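On the Keeping of Household Paper

11 Dec 2023

It has been the practice of this blog to set aside one entry at the close of each year for a matter of domestic administration. Last year's entry dealt with the labeling of keys. The present one concerns household paper: bills, warranties, letters from the bank, school certificates, and the many other sheets that enter a home and are seldom asked to leave it.

The occasion was my move from Brinden to a smaller apartment in Brestelmont in April. In the course of packing I found that I owned 48 folders. Several bore the same title. Two were marked "Important" and held nothing but takeout menus and the manual for a Hulme toaster that I gave away long ago. The oldest item of any interest was a receipt from the year 2000 for a winter coat, stapled to the spare button.

I resolved that no folder would be carried into the new apartment unread. The work was done in the evenings at a desk, under a lamp, and it took a good deal longer than the packing of the kitchen.

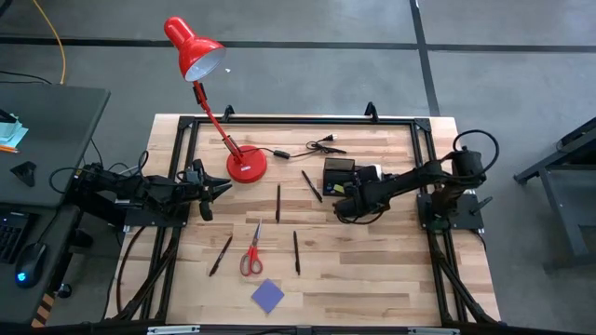 A red desk lamp on a butcher-block top.

The method adopted was as follows. Each sheet was assigned to one of 3 piles: papers to be kept for good, papers to be kept for a fixed term, and papers to be discarded. The first pile was small. It held the birth certificate, the deeds relating to my late aunt's house, and a set of letters I am not prepared to describe in public. The second pile was the largest and caused the most difficulty. A tax return has a term that can be looked up, but the statement for an account that was closed and then reopened under another number has no obvious term at all. Such papers were placed in an envelope marked "Pending." Readers of long standing will recall my views on envelopes marked "Pending," and I accept the criticism.

The matter of electricity bills deserves separate mention. Voltia, which supplied the house in Brinden, sent every bill twice, once to me and once to "The Occupier." Both copies had been filed for years, in different folders. I wrote to the company to request a final statement and received two of those as well. They have been kept, under the heading "Correspondence."

Of the discarded papers, anything that showed an account number was shredded. The remainder went out for recycling in grocery bags. Shredding should be done in short sessions, with the machine given time to cool, and paper clips must be removed beforehand. I failed to observe the second rule on one occasion and spent the following evening on the floor with a pair of tweezers.

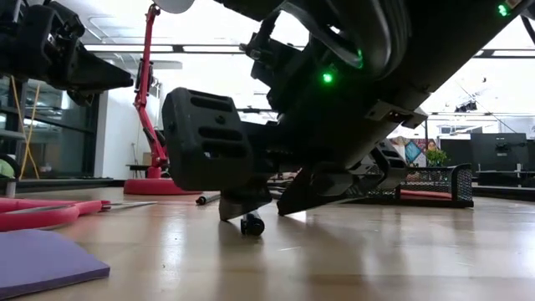 Down at floor level, green lights showing.

The papers that survived now occupy a single drawer. The folders are arranged by the date on which they may be thrown away, with the nearest date at the front. I had formerly arranged them by subject, and a correspondent has objected that a water bill is now impossible to find in a hurry. That is a fair objection. I have not yet needed a water bill in a hurry, and the arrangement will be reviewed after tax season.

The spare button has been kept. The coat has not been located.

Recent Posts
On the Labeling of Keys: A Correction
Change of Address and Other Notices
Concerning the Brestelmont Library Card
A Second Note on Envelopes
The Proper Storage of Winter Blankets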